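Chapter 7
Living Beyond Our Means

I'll start with a confession. When I got my first proper wage I thought I was rich, and by October I owed 3000 on a card I'd taken out for "emergencies". Most of them were lunches! I'd never heard the word recession used about anyone I knew, and I honestly thought good years were just what years were like.

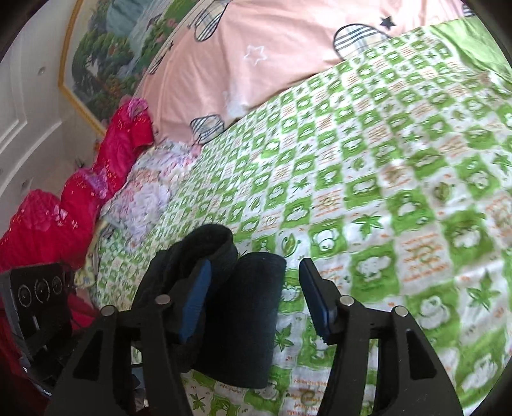 Whole countries can think that way too. In this chapter we'll follow Pallness, a made-up sort of name for a very ordinary town economy, where every household earns 300 a week and spends 533 - the gap being covered by loans from the bank next door, Nirkix.

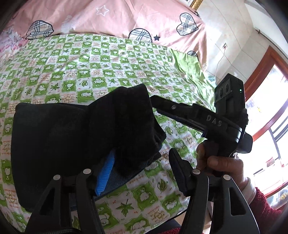 Borrowing feels fine while prices are climbing. Your house is worth more, the bank is happy, and the shops take on staff (who then go and borrow as well). Then one lender gets nervous and wants its money back. Think of small household things, such as a green-and-white checked sheet for the bed. You can put off buying one of those for years, and when a whole town puts it off together, the shop that sells them is in trouble.

So keep two questions in your head as you read on. Who is lending the money, and what happens on the morning they stop?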